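Pristmont Travel Circle, notes from Thursday's meeting

I'm typing these up from my own scribbles, so shout if I got something wrong! We started at 7 with 13 of us there and went straight to the Kevel trip. Most people want the coast road through Verbeke, and I do too — the inland way is shorter, but you miss the harbor and both lighthouses. Agreed: coast road going out, inland coming home.

Next was Gatudeo. It sits on a river island with just two bridges, and the north one closes to buses in January, so we'll come in from the south. The deposit is $500 for the group, and we voted yes.
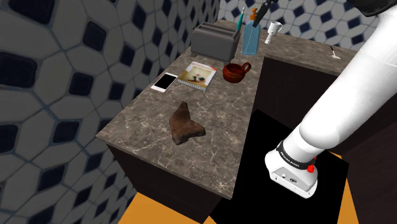 I said I'd call the guesthouse and ask if we can get in before noon. Maps and ferry times are still to do (that's me again). Next meeting is same place, same time, and please bring your passport copies.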